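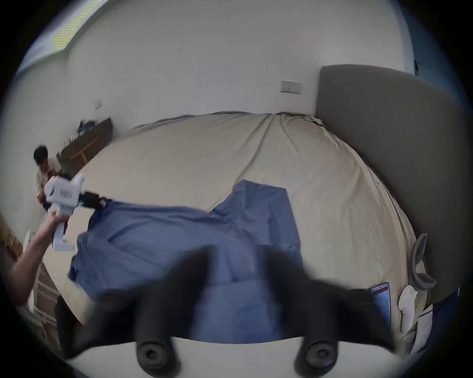
Blue cover on the bed, headboard to the right

Fitted sheet creeps off the corners and the bed never looks made

Posted by Thierry Coste in Bedrooms and Bedding

We have a big bed with a grey upholstered headboard and a beige fitted sheet, bought from Trorkberg in October. By morning the sheet is bunched up, mostly at the headboard end. I pull it flat, put the blue on top, and it all looks crooked again. It takes me 11 minutes, which is too long before work. What order should I be doing this in?

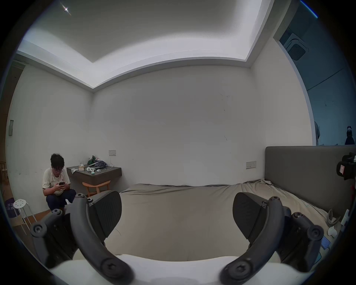
Sheet creased at the back and along the headboard side

The mattress is fairly deep, if that matters. The sheet has been washed twice at 60.

Shaimaa Ezzat
Clear the bed first. Phones, cables, socks, the lot goes on the shelf. Then do the two corners at the headboard before anything else – push the mattress away from it by a hand's width so you can get the elastic right under. Foot corners last, pulled on the diagonal.
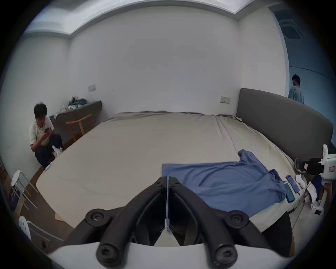
Once the sheet is tight, smooth from the middle out to the sides. Small creases don't matter, they'll be covered. Also check the depth on the packet. Mine was too shallow and I swapped it for a deeper one from Ashour, 70 dollars, no trouble with it yet.

For the blue layer, take it by the corners. Grabbing it in the middle only moves the lump to another spot.
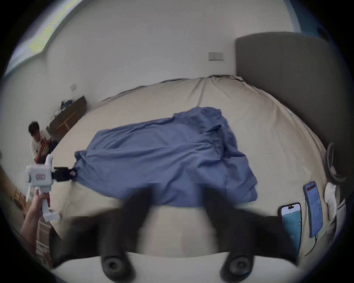
Pull one corner out to where it belongs, then the one across from it, and shake the rest down. Easier with 2 people if you've got them.

ciritz_241
sheet straps. cheap and they work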